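Moving the local history collection: where we have got to

7 Feb 2018

Members who came to the January meeting will know that the Tellholm collection has to be out of the old reading room by the spring. The lease was not renewed, and the new owners of the building want the floor for their own use. We have taken two rooms on the upper floor at Prolstead, on a lease of 5 years, and the move has started. This item sets out what has gone, what is still to go, and what it means if you are in the middle of a piece of research.

The collection stands at 3,013 catalogued items. Most of these are parish papers, school log books, sale particulars and photographs. The figure does not include the newspaper cuttings, which have never been listed one by one and are kept by year in box files. It also leaves out the large maps, which have their own register.

The maps went first. They travelled flat between boards and are now in the plan chest at Prolstead. The tithe map and the two railway surveys can be seen again by appointment. The drainage maps cannot, as several have tears along the old folds and have been put aside for repair.

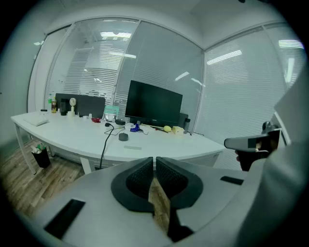 The school log books are being packed next. They are heavy for their size and we are putting no more than 15 in a crate. Each crate has a number on the lid and on one short side, and a list of contents goes inside as well as into the moving book. If you have asked for a log book and been told it is not available, please try again in a few weeks. It has not been lost.

Photographs will go last. They need to be checked against the card index before they leave, and the card index itself has some gaps. The worst of these is the Kárason bequest, which came to us in four suitcases and was only ever sorted into rough groups: harbour, family, farm and unknown. The unknown group is the largest. We would like to have the bequest properly numbered before it is moved, and this will hold up the rest of the photographs. We think the delay is worth it.

The catalogue is also changing. The present one is a set of typed sheets with handwritten additions, and there is only one complete copy. It is being typed up in Pretum, which is the program the county's smaller collections mostly seem to have settled on. Old reference numbers will stay as they are. If you have quoted one in a book or an article it will still lead to the right item. What will change is the subject headings, which had grown very long. "Roads, lanes, footpaths and rights of way, disputed" and "Roads, lanes, footpaths and rights of way, not disputed" will become a single heading.

Typing up has reached the letter H. Entries already done can be searched by place, by surname or by date. Spellings have been left as they appear on the original sheets, so it is worth trying more than one. The mill, for instance, is spelt three ways, and one of the farms changed its name twice within a single rent book. 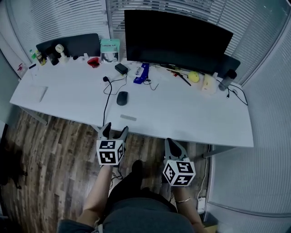
At the long white desk.

Opening hours while the move is going on will be shorter than usual. The old reading room will be open in the mornings only, and the rooms at Prolstead can be visited by appointment. There are 4 reader places at Prolstead, compared with nine in the old room, and we ask that you book even if you only want to look at one thing. Pencils only, as before. Laptops are welcome. Bags should be left on the hooks outside the door.

Parking at Prolstead is behind the building and is shared with the dental surgery. Please do not use the spaces marked for patients. The bus stops across the road, and the entrance for readers is the side door with the green bell. There is a lift.

We are not taking in new material until the move is finished. If you have papers or photographs to give, please keep them somewhere dry and away from radiators, and send us a short note of what they are. Notes on the back of photographs should be left alone, even where you know them to be wrong. Write the correction on a separate slip and keep it with the picture.

Copies ordered before the new year have now all been posted. Orders received since then will be dealt with once the copier has been moved and connected. The price per sheet is unchanged.

The old index of burials is missing its third volume. It was last signed out some years ago and the signature cannot be read. If it is on your shelf, please return it to either address.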